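Robot arm is starting on PC teardown at our shop, what happens to the bench jobs?
Posted in Work and Shop Floor
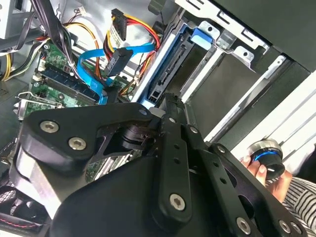

Gripper in an open desktop case, by the drive cage

I work at Plumow, we take in old office desktops and strip them for parts. 8 of us on the benches. In August they set up an arm on the first bench and one of us works next to it. Management says nobody is being let go, but our target was 220 cases a week and now they are talking about 547. Has anyone been through this? What did your day look like after?
Rattana Kaewmanee

inico_bench
We went through it at Hunt two years ago. No layoffs, but two people left and were not replaced. The arm did drives and side panels. Cables stayed with us, especially SATA power plugs on old supplies, which stick. The work got less tiring on the wrists and more boring. You spend a lot of time waiting for it to finish and then clearing what it could not do.
Ask these before the target changes:
Who stops the arm, and does a stop count against your number?
Is there a pay grade for the person beside it? Ours got one only after we asked in writing.
Does the new target include the mixed pallets? Slim cases slowed ours down badly.
Also ask to rotate. Half a shift next to it is plenty.

Ora
same here, they said 1090 a week and we never got near it. get the training if they offer it

Rattana Kaewmanee
Thanks both. There is no rotation now so I will bring that up first. I did not think about the slim cases.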